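Unit 4: Disposable Packaging and the Municipal Waste Stream
Course handout, Department of Environmental Studies, Starstead College
Instructor: Deirdre Flanagan

Purpose of this unit

Students are expected to have completed the reading on collection systems before attending the April sessions. This handout covers the material needed for the second written assignment and should be kept for the final review.

4.1 Why packaging is treated separately

Most household waste is sorted by material. Packaging is also considered by length of use. A chair and a shipping crate may both be made of wood, but the crate is often discarded as soon as its contents arrive. Local governments therefore plan for packaging as a steady flow, with peaks around holidays and public events.

Food packaging presents a further difficulty. Grease and liquid residue lower the value of recovered paper, and a small amount of soiled material can affect an entire bale. Sorting facilities set their own limits, and students should not assume that a rule followed in one town applies in the next.

4.2 Composite materials

A composite package joins two or more materials that cannot easily be pulled apart by hand. Many paper cups have a thin plastic lining that prevents liquid from soaking into the fiber. In a standard paper mill the lining must be separated during pulping, which takes additional time and equipment. Mills without that equipment generally decline the material.

Printed symbols do not settle the question. A recycling mark may refer to the material itself, to a national labeling rule, or to the producer's participation in a fee program. Whether an item is accepted depends on the local contract.

4.3 Case study: the Ciltlow collection trial

The town of Ciltlow placed 48 marked bins in its market district and at the two rail entrances. Adeel Niazi, who supervised the trial, required staff to inspect each load before it was released to the mill. Loads containing food waste were sent to landfill and recorded separately.
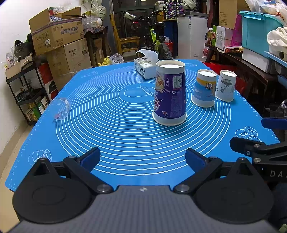

The trial ran for 20 weeks. Bins near seating areas produced cleaner loads than those near exits, where people tended to discard everything at once. Shops that charged a refundable deposit were not included, and the report by Arvo Juntunen recommends that any later study treat them as a separate group. Students should consider how this omission limits the findings.

4.4 Assignment

Submit a paper of no more than 3000 words comparing the Ciltlow trial with a collection program in your own area. Cite at least one primary document, such as a contract, fee schedule or council minute. Papers are due by 5 p.m. on the last teaching day of the unit. Requests for an extension should be addressed to Eimear Fitzgerald before the deadline.

Last updated: April

Contact the department office | © Starstead College | Back to top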